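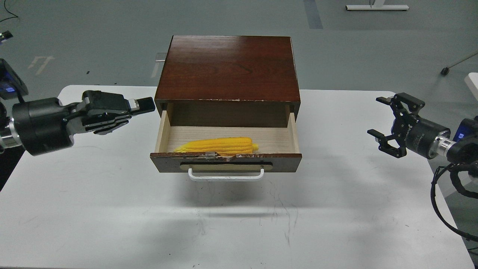 Prarnov publica una guía de buenas prácticas para pruebas de manipulación con dos brazos

31 de agosto de 2026, lunes

El centro de ensayos Prarnov ha publicado hoy una guía para los laboratorios que prueban robots de dos brazos en tareas domésticas, por ejemplo abrir un cajón y sacar o guardar un objeto. El documento tiene 30 páginas y fue preparado junto con la empresa Brindance y el laboratorio Matić, de la ciudad de Prirnska.

La guía no es obligatoria. Su intención es que los resultados de un laboratorio se puedan comparar con los de otro, lo cual hoy resulta difícil. Según el texto, muchos informes indican el porcentaje de éxito de la tarea, pero no dicen en qué posición estaba el mueble al comienzo ni qué tipo de mano llevaba cada brazo.

Entre las recomendaciones figura declarar por separado el efector izquierdo y el derecho cuando son diferentes, como en el caso de una mano de varios dedos y una pinza paralela. También se pide anotar el desgaste de los muebles y de los tiradores. Un canto astillado puede cambiar el agarre, y el laboratorio debe decidir antes de la serie si el mueble se sustituye o se mantiene hasta el final.

Otro capítulo trata de la seguridad en el puesto de trabajo. Los cables de los brazos deben quedar fuera de la zona de movimiento y ninguna persona debe meter las manos sobre la mesa mientras los brazos tengan corriente en los motores. Para colocar de nuevo el objeto, la guía exige una parada confirmada por 2 operadores.

Antes de la publicación, el laboratorio Matić aplicó las reglas en una serie de 695 intentos. De ellos, 596 fueron aceptados como válidos. Los demás se descartaron por falta de datos sobre la posición inicial, y la guía recomienda que estos casos se publiquen igualmente en un anexo.

Brindance ha comunicado que usará el formato en sus próximos informes. Prarnov recibirá comentarios de otros laboratorios hasta noviembre y después preparará una segunda versión, con un capítulo sobre objetos blandos que en esta edición no se pudo terminar.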